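Urnness: a wood grain and tabletop texture set

Version 2, README

Urnness is a collection of tabletop pictures for people who love wood grain as much as we do. It started as a side folder of the Draner texture library and grew until it deserved a name of its own. If you render furniture, design wallpapers, test image filters or just want a nice brown background with some life in it, please help yourself!
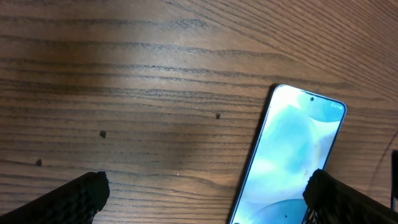
Wood is wonderful to work with because no two boards agree about anything. The grain runs straight for a while, then bends, then squeezes together for no reason you can find from the top. We wanted a set that keeps all of that. Most free wood textures are cleaned up until they look printed, and when you tile them across a big surface the eye catches it right away. So the files in Urnness keep their specks, dents, glare patches and uneven color. Some tables have everyday things on them too (phones, mugs, keys, a ruler), which makes the set useful for anyone working on shadows and edges where an object meets a surface.

What you get

The full set has 200 pictures of 39 tabletops, sorted into 8 folders by color and grain. The folders are:

pale-straight
pale-wavy
medium-straight
medium-wavy
dark-straight
dark-wavy
knotty
objects

A picture lives in one folder only. If a table is both knotty and dark, it went into knotty, and if there is anything sitting on it, it went into objects no matter what the wood looks like. We argued about this for a while and it is still the part we get the most mail about.

Each folder has a small text file called notes.txt with a line per picture. The line gives the table number, the general tone, the direction of the grain, and a word or two on the light. "Glare" means a washed-out area where the wood goes pale. "Even" means you can sample color nearly anywhere. Phones with the screen on are marked "lit" in the objects folder, and those are great fun if you care about cool colors sitting next to warm ones. A blue or teal wallpaper against brown wood will tell you very quickly what your white balance is doing.

Using the textures

For tiling, start with the straight folders. Wavy grain can be tiled but you will need to blend the borders by hand, and curved lines that converge toward a corner are nearly impossible to hide. Crop those and use them as single panels. They look lovely at large sizes.

For color palettes, stay out of the glare. Pick from the darker, more saturated parts of the board and take several samples, one on a grain line and one between lines at the very least. The difference is bigger than you'd think.

For filter testing, try the objects folder first. Thin bright edges on a phone beside soft brown grain are a good workout for any sharpening tool, and the little dark marks in the wood will show you whether your noise reduction is eating real detail. If the marks vanish, turn it down.

Nornix users can load a whole folder as a material group. Draner reads the notes files directly, so leave them where they are. Everything else will just see ordinary pictures.

Known problems

The notes call any small dark mark a "spot". We did not try to sort crumbs from dents, and from a picture it is often impossible to say.

Tone names are by eye. One person's medium is another person's dark, and 18 pictures moved between folders after version 1. If your scripts point at the old paths, check changes.txt.

Small text on phone screens is generally not readable, so please don't plan on using the set for anything that needs it.

There is very little painted or stained wood. We would love more!

Wood species are not listed. Several people have asked, and we would rather leave the column out than guess from grain alone.

Adding your own

Yes, please. Shoot in ordinary room light or daylight, fill most of the picture with the table, and leave the surface the way it is. Scratches are welcome. So are rings from cups, old glue, and that one burn mark you have been covering with a plant. Put your new lines at the end of notes.txt and give your table the next free number. Don't reuse numbers, even for a table that was dropped.

Check phone screens before you send anything with a phone in it. A plain wallpaper is perfect. Open messages or mail will be turned down.

License

Free for any use, paid or unpaid, changed or unchanged. A mention of Urnness is appreciated. The sorting script in the tools folder comes from the Halonen project and has its own license file next to it.

Last updated 2018-07-17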